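Cuaderno de la celda 2, desmontaje de torres. Turno de tarde, abril

Parada de protección otra vez. Tercera en esta semana, esta sí la apunto entera porque las otras dos las dejamos en una línea y ahora no nos sirven de nada.

Qué pasó. Tarea: extraer módulos de memoria con el brazo de la pinza, torre tumbada, lateral fuera. Aproximación vertical normal. A 35 mm de la ranura baja velocidad, como siempre. Cierra dedos, tira, y el módulo no sale. En vez de abortar por fuerza sigue subiendo y se lleva la placa con él, se oyó el chasis levantarse y volver a caer contra la mesa. Seta pulsada a mano. El controlador no había dicho ni mu hasta entonces, el aviso saltó DESPUÉS de la seta.

Límite de fuerza en Z configurado: 40 N. Leído en el registro en el momento del tirón: plano, 4 N todo el rato. O sea que el sensor no estaba viendo nada. No es que el límite fuera alto, es que no había lectura que comparar.

Daños: pestaña de la ranura partida, el módulo marcado por un lado. Placa a la caja de no reutilizables. Dedos bien a simple vista, mirados con lupa, sin rebaba. Nadie dentro del perímetro. Huw estaba en la consola y yo en la puerta, con la puerta cerrada.

Primera sospecha, el cable. El de la pinza baja por la muñeca junto con el tubo y si lo atas corto tira del conector al girar la última articulación. Ya nos pasó en Brirnari con la otra célula. Moví el cable a mano con el brazo en freno y la lectura no cambió nada. Ni ruido. Demasiado limpio, un sensor real siempre baila algo.

Segunda: la puesta a cero. En la secuencia de Kinham la tara se hace al principio del ciclo, en el aire. Alguien (yo, creo, el domingo) metió la tara también antes del cierre de pinza para quitar la deriva. Mirando el código, la tara deja la variable congelada si no le llega el "ok" del driver en 2 segundos. Y entonces el programa sigue tan contento con el último valor bueno. Eso cuadra con los 4 N planos.

Repetido sin tirar. Otra torre en la mesa, pinza encima de las ranuras de memoria, programa en paso a paso, velocidad mínima y la mano en la seta.
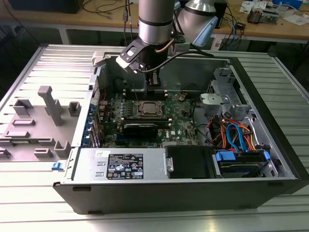 Dalia Shehata: no me convence que sea sólo la tara. Si la variable se congela, el límite del programa no salta, vale, pero el controlador tiene el suyo propio por corriente de motores y ese no depende del sensor para nada. ¿Por qué no paró? Antes de tocar el código miraría qué perfil de seguridad está cargado, que después de la visita de los de Cruickshank yo no lo he vuelto a comprobar. Y por favor no volváis a mover el segundo brazo hasta saberlo, lleva el mismo fichero.

Tiene razón. Mirado. Perfil cargado: el de puesta en marcha, no el de producción. Umbral de colisión casi abierto. Checksum no coincide con la pegatina del armario. No sé desde cuándo, el registro de cambios de perfil sólo guarda hasta el último reinicio y reinicié yo al rearmar la seta. Mal hecho, tenía que haber copiado los logs antes. Apuntado para la proxima.

Entonces son dos cosas a la vez:
a) lectura de fuerza congelada por la tara sin confirmación
b) perfil de seguridad equivocado, así que la segunda barrera tampoco estaba

Con una sola lo habríamos pillado en el primer ciclo.

Hecho esta tarde:
- perfil de producción recargado en los dos controladores, checksum comprobado contra la pegatina, firmado por Huw y por mí
- quitada la tara de antes del cierre. Queda sólo la del principio
- si el valor de fuerza no cambia en varias lecturas seguidas, aborta y abre pinza. Lo del "varias" está por ajustar
- probado con el módulo agarrado y las pestañas cerradas adrede: para. Repetido, para. Lo repito mañana en frío, que hoy el brazo lleva horas moviéndose

Sin hacer:
- comprobar las pestañas antes de tirar. Ahora mismo el programa supone que están abiertas porque el paso anterior terminó sin error, y eso no quiere decir nada. Huw propone un empujoncito lateral y ver si el módulo cede, yo preferiría cámara pero hay mucho brillo
- sujetar el chasis. Hoy la torre está puesta sobre el perfil y la aguanta su peso. Mordazas pedidas a Drullisville, sin fecha
- preguntar a Cruickshank si cambiaron el perfil y si lo dejaron escrito en algun sitio
- etiqueta nueva en el armario, la vieja casi no se lee

Las dos paradas anteriores de la semana, releídas con esto delante: en una el valor de fuerza también sale plano. La otra no, esa parece colisión de verdad con la jaula de discos, trayectoria de salida demasiado baja. La abro aparte.

Celda en manual hasta que Dalia vea los registros. Llave en el cajón de la consola, no en la puerta.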